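Notes from the end plot
24 Jul 2021

I promised last time that I'd write something about water, and then the sky opened for most of a week and I felt a bit silly. But it has been dry again since, the butts are down to the green bit at the bottom, and my runner beans are dropping their flowers in a sulk, so here we go.

For anyone who joined us after February, we have 40 plots at Gondari and one standpipe between the lot of us, down by the Mercado Lane gate. If you've got one of the plots near the gate you probably don't think about it much. I've got one at the far end, and I think about it every evening with a can in each hand. My arms are very good now. My back has opinions.

So this spring I finally gave in and put together a proper drip setup from the shed roof, and several of you have stopped at my fence to ask how it works (and one of you to ask why it was hissing, thank you, Guoqing). It's much less clever than it looks. Rain runs off the shed into a tank, the tank stands up on slabs, and a pipe goes from the tap along the top of the beds with thin hoses coming off it. That's the whole thing. Gravity does the rest, slowly. 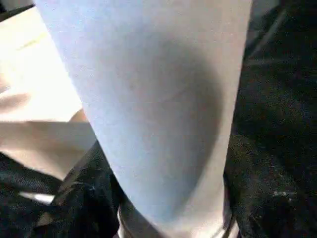 The slabs matter more than anything you buy. My first go had the tank sitting straight on the ground and the water just about dribbled to the first row of lettuces and gave up. Lifting it by the height of my knee made all the difference. Do level the ground properly before you start stacking, though. A full tank is a frightening weight and you don't want it leaning over your onions, or over you.

I got mine secondhand from a chap clearing out a yard, and I paid far too little for it, and then spent what I'd saved on fittings. The hoses are Berus ones from the garden centre, the cheap sort with the holes already in. They do clog. I put an old pair of tights over the end of the downpipe to catch the moss and grit, and I rinse the tights out whenever I remember, so not often enough. If your far end goes dry while the near end is soaking, that's nearly always muck in the line and you can usually flush it by taking the end cap off and letting the tap run full for a minute.

When to water is the other thing I get asked. I used to do it whenever I happened to be there, which in July meant the middle of the afternoon with the sun beating down, and half of it was gone before it reached a root. Now I open the tap when I arrive in the evening, do my weeding and my chatting, and shut it when I go. Once or twice I've forgotten to shut it. You only do that a couple of times before you tie a bit of red wool round the shed key. 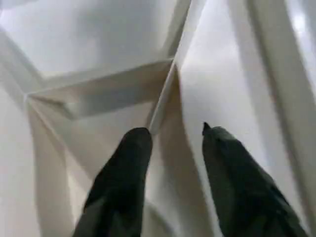 White paper, folded.

Tomatoes want it steady. I can't say this strongly enough, having lost most of a row last year to those horrid black bottoms. I'd been drowning them on my days off and ignoring them in between, and they hate that. A little and often while they're fruiting, and then ease off once they start to colour. Courgettes will drink anything you give them. Beans need a really good soak when the flowers are out, right down at the feet. Carrots and parsnips, on the other hand, I leave well alone unless they look truly miserable, and they've gone down looking for it and come up lovely and long. And please don't bother watering established rhubarb, it's tougher than any of us.

Mulch, mulch, mulch. Dexter Navarro on the plot next to mine puts down grass clippings as thick as a mattress and his soil is damp underneath in a heatwave – I've stuck my hand in to check, with permission. I use whatever's going. Straw, half-rotted compost, the cardboard from a new fridge. Put it on after rain, or after a good watering, and leave a little gap round the stems so they don't go soft. 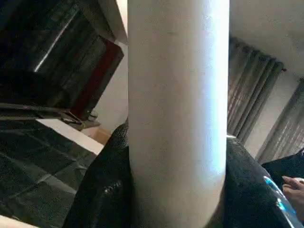 Now the boring bit, which is money. The water bill for the half year came to 1031 pounds, and that's shared across everybody whether you use the standpipe or not. I had a look back and it's a good deal up on last year. Some of that was the leak behind the compost bays, which is mended, but a fair amount is simply us. If a few more sheds had a gutter and a butt we'd all feel it in the rent. The Trulinance fund has small grants for this sort of thing and I've got the form at home. It's two pages and they don't ask for anything frightening. If you'd like to be on it, put your plot number on the list in the hut and I'll send one form in for everyone.

There's also a stack of spare guttering behind the hut, mostly in three-metre lengths, left from when we took the old greenhouse down. Help yourselves, but leave the brackets in the bucket so the next person can find them.
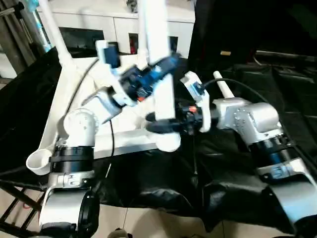
Do I need to empty my water butt before winter?
Drain it down by a third or so before the hard frosts, so there's room for ice to swell, and leave the tap open on any pipe you can't bring indoors. I bring my thin hoses in altogether and hang them in the shed, where the mice have a go at them.

That's me nearly done. I've got too many leeks, the skinny sort that want planting out right now, and they're in a tray by my gate under a wet sack. Take a handful. Make a deep hole with a dibber, drop one in, fill the hole with water and walk away, don't firm it in.

Next time I'll try to write about saving seed, if the peas have dried off by then. And could whoever borrowed the long hose reel put it back on its hook? I'm not cross, I just can't reach the far bed without it.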